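What Does a Robot Hand Do All Day?

On 30 Jun 2019 the robot workshop at Drullora opened its doors to families, and 55 children came along with their grown-ups. Maybe you were one of them! If you weren't, come along with us now - there is plenty to tell.

The robot at Drullora is called Plokau. Plokau has fingers made of lots of little parts, a bit like the bones in your own fingers, and each part can bend. Picking up a cup feels easy to you, but a robot has to learn how wide to open its hand, where to put it, and how hard to squeeze.
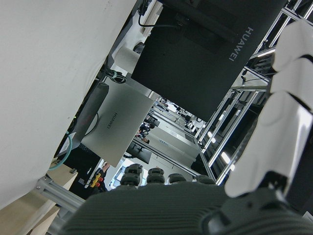
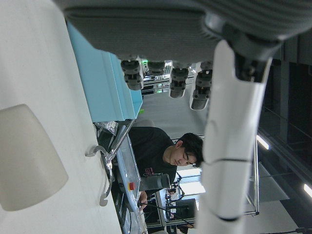
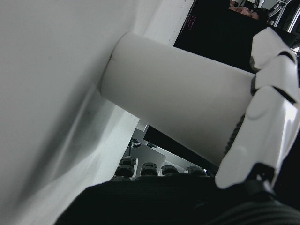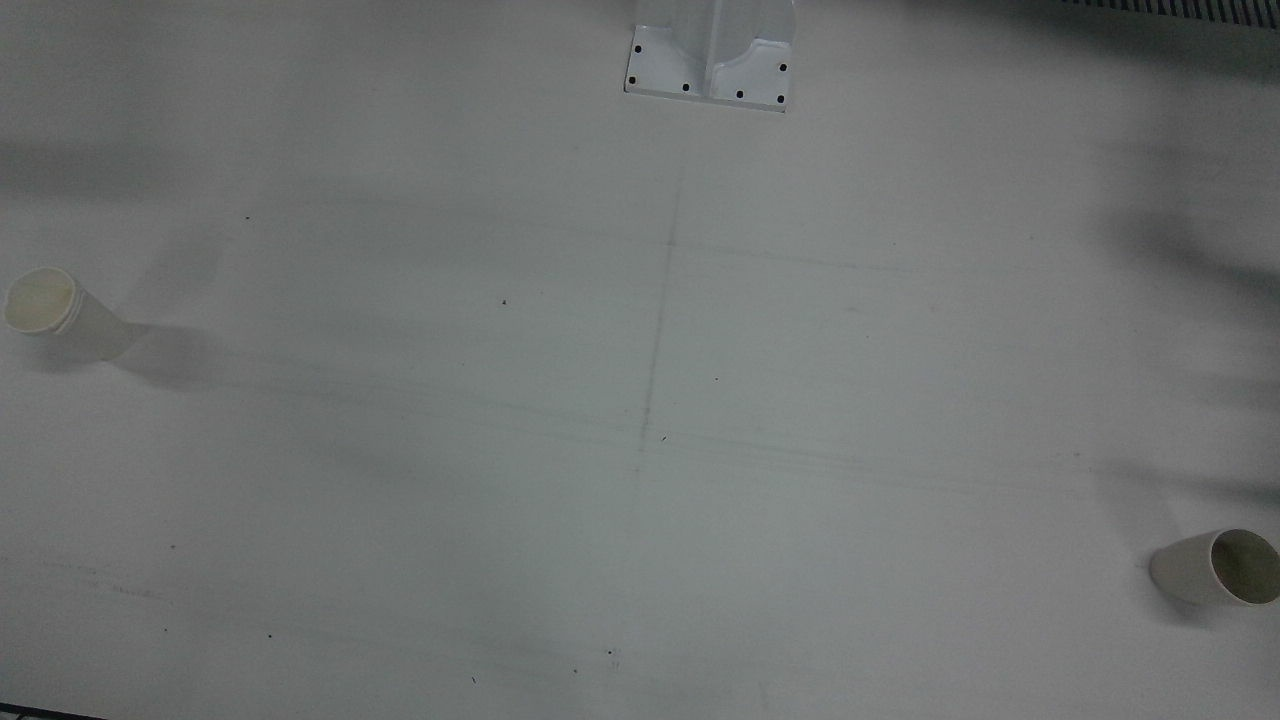

Try this at home with a paper cup (an empty one, please!). Lay it on its side and pick it up slowly, with just two fingers and your thumb. Did you squeeze a little? Did the cup bend? Your skin felt that right away and told your brain to be gentle - and you didn't even have to think about it.

A robot needs lots and lots of practice to get that good. Plokau had some 600 tries before the open day, and the people at Drullora would like to reach 1000 before the summer is over. That's a lot of picking up, even for somebody who never gets tired or asks for a snack.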